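Premeo White Worktable

Tables / Workroom / Premeo

Width 1450 mm, depth 700 mm, white top. Flat packed, in two boxes.

I've been selling furniture out of this little shop for long enough to have opinions about tables, and the Premeo is the one I keep steering people toward when they tell me they want a plain white table for doing things on. Crafts, kits, sorting the mail, wrapping presents, cutting out sewing patterns, whatever your evenings look like. I've got one at home and I've had it long enough to stop being careful with it, so what follows is mostly what I've learned from living with the thing.

First off, the top. It's white, a proper flat white, and it stays out of your way. If you work with small dark parts (screws, beads, those tiny black clips that come with blinds) you'll be amazed how much easier they are to find than on a brown table. I used to do all my fiddly jobs on an old pine desk with a grain like a road map and I lost something every single time. The finish is more satin than gloss, so a desk lamp doesn't bounce straight back into your eyes. I tried the gloss version when Premeo sent me one to look at and I'm afraid I sent it right back!

The edge is square and there's no lip underneath, and this is the bit I'd shout about if I were the shouting type. You can clamp to it anywhere along the front. Lots of cheaper tables have a metal rail tucked up behind the front edge, and you only find out about it when you're lying on the floor with a clamp that won't open wide enough. On the Premeo the legs are set back and the underside is clear for a good hand's width all the way along. I've had a vise on mine, a magnifier lamp, a pasta machine (it was a long winter) and a bracket for my tablet. Put a scrap of card or felt under the jaw if you're fussy about marks. I am, some days.

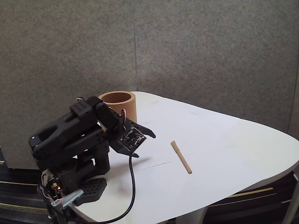 White top, with a clamp on the near edge and a cardboard tube standing toward the back.

Speaking of cardboard tubes, I'm a big believer in them. A short, fat one stood on its end makes a very decent cup for pencils and brushes and costs you nothing. We get loads of them in the shop from packing material, so if you'd like a couple thrown in with your table, put a note on the order and I'll tuck them in the box with the legs. They do tip if you load them up with long paintbrushes, so keep those for a jar.

Now for assembly. Set aside an evening, or the better part of one. The legs bolt on with the hex key in the bag, and the instructions are all drawings with no words. Step four looks as though the crossbar goes on the inside of the legs. It goes on the outside. I've told Premeo this and the drawing is still the same, so I've started writing it on the packing slip by hand -- look for my scrawl. Leave every bolt a bit loose until the table is standing up, then go around and tighten them all. You'll want a second person for flipping it over. The top is heavier than it looks and the corners will take a bite out of a door frame.

The feet screw in and out for uneven floors. My spare room slopes toward the window and I had to wind the two back ones out nearly to the end, but it sits solid now and doesn't rock when I'm leaning on it with a craft knife.

Cleaning is a damp cloth and a drop of dish soap. Pencil comes off with a regular eraser. Ballpoint comes off if you get to it that day. Permanent marker, well, I've got a small blue line near one corner that's part of the family now. Don't put a hot glue gun down on its nozzle, and please don't cut directly on the surface. We carry the Gonel cutting mat, which comes in gray or green and covers most of one end.

A few things people email me about:

Does it come in other sizes? There's a shorter one, the Premeo 1408, in the same white. It fits between the walls of a lot of older box rooms where the full-size one won't go by a whisker, so do measure before you order. Measure at floor level too, where the baseboards are.

Can I add drawers? Yes, the Jeson drawer unit slides underneath. It's 400 mm wide, on casters, and I keep mine on the left. It isn't fixed to the table, so you can pull it out and park it beside you when you need the elbow room.

Can I get to the wall behind it? There's no cable hole in the top. I thought I'd miss one and I haven't. I leave a gap of two fingers at the back and drop the cords down there.

Do you deliver? We do, to anywhere the Pickering van goes, and it's a two-person drop to the room you choose. Stairs are fine, spiral stairs aren't. Collection from the shop is free and both boxes will go in a hatchback with the seats down.

The current price is $366 for either size, legs and hardware included. Drawers, mat and lamp are sold separately. The next batch is due in September and I take orders ahead of it with no deposit -- just send me an email with the size you want and whether you'd like tubes.

Returns are fine inside 30 days as long as it hasn't been built. If a corner arrives dinged, send me a photo and I'll get a new top out to you.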